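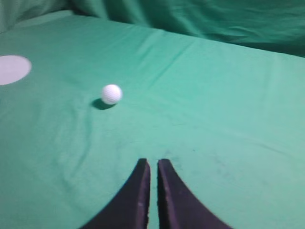 Home | Diary | Older | Newer | Write to me

Last updated 2021-10-07

I have spent the better part of an afternoon with a golf ball, and I don't even play. The ball came out of a coat I bought at the thrift place in Rodstead for three dollars, which makes it either a free golf ball or a very expensive one with a coat around it.

The green cloth was for the card table at Killport, where it was supposed to go last December. It has lived folded in a drawer ever since. I put it over the table today, draped the other piece up behind, and felt for a moment like a person who finishes projects. Then I set the ball down and it looked so much like a golf course that I had to go and make tea.
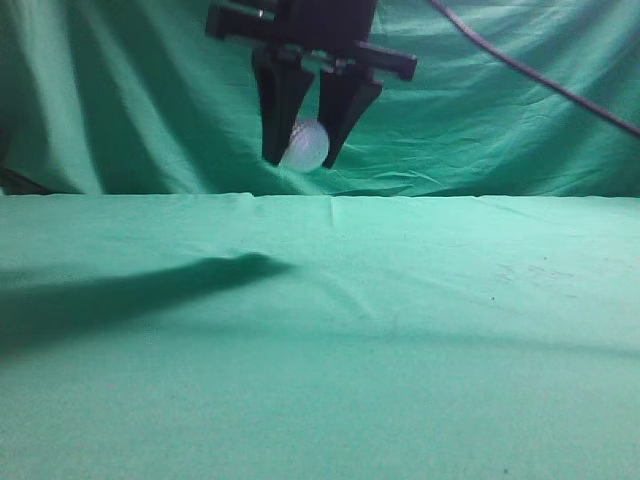 Ball, up. Green, everywhere.

The color was called "Agudelo Lagoon" on the receipt. I would call it hospital. In some light it's nearly mint, and where it bunches up at the back it goes dark and rather grand, like a theater that only does matinees. I bought 13 feet of it, having measured the table with my arm.

Ironing was discussed, by me, with me, and put off. The piece at the back can stay rumpled on artistic grounds. The table piece is the one that bothers me — it lies nicely enough, but the drawer has left its signature on it.
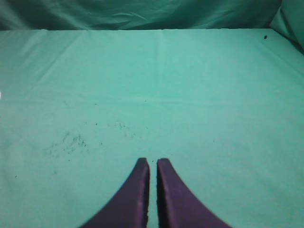
There's a crease going straight across and another coming down from the far side, and I know from the last tablecloth that they will outlive me. Also crumbs, or lint, or whatever those dark specks are. I went to find the lint brush and found the missing lid of the Kindent jar, so the brush is still at large.

Supper was toast. I ate it standing up, well away from the cloth.

Comments (3)

mossygate: Damp towel over the crease, then a warm iron. Five minutes.

parsnip841: keep the coat, return the ball

tillie_b: I quite like hospital green!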